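Features > Workshop > Chores and Machines

Latest Reviews Galleries Letters Archive

Can a machine do the job yet? Gallery

Words by Orestis Konstantinidis
11/4/24

I have been looking at whether machines can take over the small jobs that fill a working day, both at home and on the shop floor. The short answer is some of them, some of the time, and usually slower than a person. The notes that follow cover the jobs I asked about most, with the gallery after them.

Folding. Still the one everybody asks for. Flat towels are manageable. A shirt that lands inside out is a different matter, and the machine I watched at Salcedo put it back in the basket and started again. It managed two shirts while I drank a cup of tea.

Floors. Largely solved, provided you pick things up first. Cables and rug fringes remain a nuisance. The Wosarance floor cleaner does a decent job in corridors and a poor one under chairs.

Shelf stacking. Boxes are fine. Bags are not. Grosex ran a trial in January with 728 lines of stock and kept the machine to the boxed goods, which left the crisps, the compost and the pet food to the night staff.

Washing up. Plates and mugs go into a rack well enough. Nothing I have seen will scrub a roasting tin. Skesach is working on it and would not give me a date.

Notices and paperwork. Putting a sheet of paper on a board, straightening it, taking it down again. It sounds like nothing. Paper bends, tape sticks to whatever touches it first, and a person does most of the work by feel. A lot of teaching now starts with people doing the job themselves with a gripper held in the hand, over and over. One engineer told me 200 goes at a task is a start and 2000 is better.

Gallery

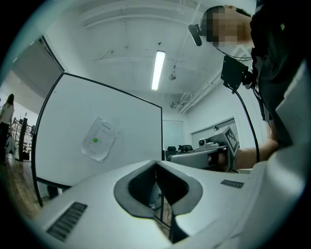
At the whiteboard: a hand-held gripper pointed towards the board, with a sheet of paper taped up and marked with a green dot.

My own view is that shops will see useful machines before houses do. A stockroom can be laid out to suit the machine, with the same shelves at the same height every day. Most kitchens can't, and most people would not want theirs to be. I would pay for one that emptied the dishwasher and put the pans back in the right cupboard.

Filed under: Work at hand, Household jobs, Shop floor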